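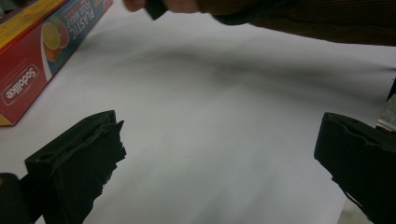 Message du samedi 29 janvier 2022 :

> Bonjour à tous, je vous lis depuis le mois d'août sans jamais écrire, mais là je craque. Le film alimentaire me rend folle. Je tire, ça se déchire en biais, le bout se recolle sur le rouleau et je passe ma soirée à le chercher avec l'ongle. J'ai essayé le dévidoir en plastique de chez Nukberg, il se promène sur tout le plan de travail. Quelqu'un a-t-il déjà utilisé ces boîtes vendues avec une petite glissière à coller soi-même ? Est-ce que ça tient ? Et où rangez-vous tout ça, mon tiroir fait à peine la longueur du rouleau !

Bonjour et bienvenue (il était temps d'écrire !),

Alors moi, je suis passée aux boîtes à glissière et je ne reviendrai pas en arrière. J'ai en ce moment une Sodolike, la rouge avec les rondelles d'agrumes dessinées dessus, qui traîne plus souvent sur le plan blanc de la cuisine que dans son tiroir, je l'avoue. Avant ça j'avais eu un rouleau pour professionnels acheté chez Trasta, 1 068 grammes sur ma balance de cuisine, une vraie massue, impossible à tenir d'une main pendant que l'autre rattrape le saladier. Je l'ai donné à ma sœur qui fait des buffets, elle est ravie, moi aussi.

Pour la pose, lisez le carton avant de vous lancer ! La première fois, j'ai collé la glissière à l'envers (oui, oui) et j'ai dû la décoller avec un couteau à beurre, ce qui a arraché une bande de carton. Depuis je regarde le panneau bleu avec le petit schéma, où c'est écrit en chinois et en anglais, en capitales blanches : « REMOVE THE TAPE FROM THE BACK OF THE SLIDE AND PASTE IT INTO THE OPENING OF THE BOX. » En gros, on enlève la protection de l'adhésif au dos de la glissière et on la colle à l'ouverture de la boîte. Le dessin montre la boîte en longueur avec sa rainure, et pour moi il est plus clair que la phrase.
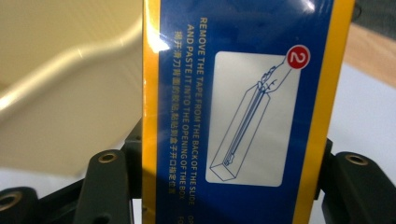
Faut-il coller la glissière avant de tirer le film ? Je la colle toujours en premier, boîte fermée et bien à plat, et j'attends le lendemain pour m'en servir.

Deux ou trois choses que j'ai apprises en râlant. Dépoussiérez le carton avec un chiffon sec, surtout si la boîte a vécu à côté de la farine. Appuyez sur toute la longueur, pas seulement au milieu, sinon les bouts se relèvent. Et quand le film se recolle sur le rouleau, un morceau de scotch tapoté dessus le rattrape bien mieux que l'ongle. On m'a aussi parlé du congélateur, 20 minutes, je n'ai jamais eu la patience d'essayer.

Pour le rangement, j'ai renoncé au tiroir trop court. J'ai mis les boîtes debout dans un range-revues Wamum, sous l'évier côté sec : le film, l'alu, le papier cuisson, et il reste de la place pour les sacs. Mon voisin de palier les range couchées sur la tablette Iordache, celle qui se visse sous l'étagère, mais il faut percer et chez moi le mur s'effrite rien qu'à le regarder.

Ah, et pour les saladiers, j'ai quand même six couvercles en tissu qui font le gros du travail. Le film, je le garde pour la pâte à tarte et les demi-citrons.

Dites-nous ce que vous aurez choisi, et mesurez la hauteur sous l'évier avant d'acheter le range-revues, j'en ai rapporté un au magasin pour trois centimètres de trop !

Bon dimanche à toute la liste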